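Search this site Search tips and articles
February 17, 2021
By Deividas Kļaviņa

Getting Rust Off Small Steel Parts Without Wrecking Them

I love rust removal. There, I've said it! Give me a coffee can full of crusty brackets and I'm happy until supper, and if you've got a drawer of old hinges, pulleys and mower parts you've been meaning to deal with, winter is a great time to get into it. You need very little money and hardly any skill.

Start with degreasing. Everybody wants to jump right to the soaking (me too) but vinegar won't get through old oil, and you end up with a blotchy part and a smelly bucket. Dish soap, hot water and a stiff nylon brush will handle most of it. For the baked-on black stuff I use mineral spirits in an old roasting pan, outside, with gloves on. Rinse, dry, and then take a good look at what you have. Plenty of parts turn out to be dirty and hardly rusted at all, which is a wonderful discovery.

Vinegar

Plain white vinegar from the grocery store, enough to cover the part completely. If a corner sticks up you'll get a line etched right at the surface that is a real pain to polish out. Check it after a few hours and again before bed. Light rust often wipes off the same day. Heavy rust can take overnight, and I wouldn't go much past that on anything with a finished face or a thread you care about. I once left a set of drawer slides in for nearly 9 days while I was visiting my sister in November, and they came out gray, pitted and thin as crackers. Lesson learned!

When the part comes out, rinse it and drop it in water with a spoonful of baking soda stirred in. It fizzes a bit. Let it sit for ten minutes, rinse again, and dry it right away. Use a hair dryer, a warm oven, whatever you've got, just don't leave it on the drainboard or you'll have fresh orange fuzz by the time the coffee's made.

Keep aluminum, zinc plating and anything chromed out of the vinegar. Same goes for hardened springs.

Scrubbing

Crumpled foil dipped in water is terrific on flat plated pieces. For bare steel I go with 0000 steel wool and a little light oil, and I work in the same direction as whatever marks are already there. Turned parts have fine rings in them from the lathe, so scrub around and around, never across. Gear teeth want an old toothbrush first and then a brass brush, one gap at a time. Put the radio on. It goes faster than you'd think.

If you want to sand, 500 grit wet paper is as coarse as I'll go on a face that other parts slide against. Brackets and garden tools can take a lot more abuse, so go ahead and grab the rough stuff.

Keeping it off

Paste wax! I can't say enough good things about it. Warm the part a little, rub on a thin coat, let it haze, and buff it with an old T-shirt. It doesn't pick up dust the way oil does and it's nice to handle. Parts that move against each other still want oil or grease, so wipe those with a rag and bag them. My basement sits at 70 percent humidity all summer and the waxed pieces on the open shelf have stayed bright.

Lay finished parts on cloth, a towel or an old gray moving blanket, and leave a bit of room between them. Bare steel on concrete draws damp overnight. Newspaper does the same thing, only slower, and you get to read the want ads off your hinge.

Used vinegar goes in a lidded jug with RUST written on it in big letters. You can get two or three soaks out of a batch before it turns to tea. Don't pour it on the lawn, I have a bald patch by the shed to show for that one. Next up in my coffee can is a bench vise screw, and I can't wait.

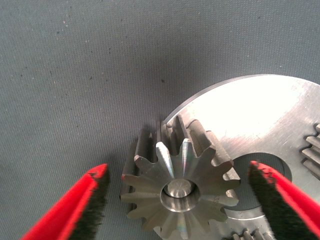
Deividas Kļaviņa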